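Garment Handling Operator (part-time, fixed term)
Citard, Unit 2, Wijaya Yard
Posted: Monday, August 26, 2024

Citard sorts and folds used clothing for resale. Stock arrives in mixed lots from the Rindano collection points and leaves as folded, graded bundles. We are looking for an operator for the folding bay, to start in November. The contract runs for 40 weeks and may be extended.

Hours and pay

The post is 20 hours a week, worked as four shifts of five hours. Mornings or afternoons can be agreed at interview, but the pattern then stays fixed for the length of the contract. Pay is hourly and is set by the site scale, a copy of which is sent with the application form. Shifts include one paid break of 15 minutes.

The work

Lots are tipped out, separated by type and checked for stains, tears and missing buttons. Garments that pass are folded to the house pattern – sleeves in, hem to collar, front face up – and stacked by size. Those that fail go to the repair rail or to rag, with the reason written on the lot sheet. Shirts and other light tops make up around 80 per cent of the volume. Trousers, knitwear and children's clothes make up the rest. Coats are handled by a separate team.

White items are kept apart from colours from the first sort onwards and are handled with clean cotton gloves, which we supply. Folding is done on a pale surface. Loose threads and lint show up badly on dark stock, so a lint roller is used before the final fold.

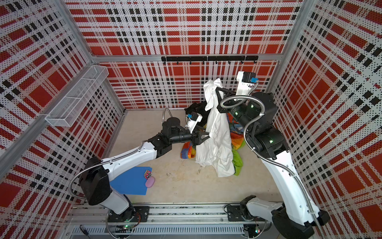

Photo: Citard / folding bay

The bay has plaid perforated panels in red, white and black on three sides, set in an aluminium frame. A hook rail is fitted at the back and a wire mesh basket on the left. Both must be clear at the end of every shift. Hangers, tags and gloves go back to the store cupboard in the corridor, and lot sheets go in the tray by the door.

What we ask for

Experience of laundry, retail stockroom or alterations work is useful but not required. You should be able to tell cotton, wool and common synthetics apart by the care label and, with practice, by touch. You will need to stand for most of a shift and lift sacks of up to 12 kg. Good colour vision is needed for the sorting stage. Lot sheets are filled in by hand, in English.

Training takes two days and is paid at the full rate. It covers the grading scale, the house fold and the Orkix stock system, where each bundle is entered before it leaves the bay.

How to apply

Ask for a form at the Citard front desk, quoting reference 53, or write to the address given on the contact page. Please state which shifts you could work and whether you have handled textiles before. A CV is optional. Applicants on the shortlist will be asked to attend a trial session of one hour, for which travel costs are refunded on production of a ticket.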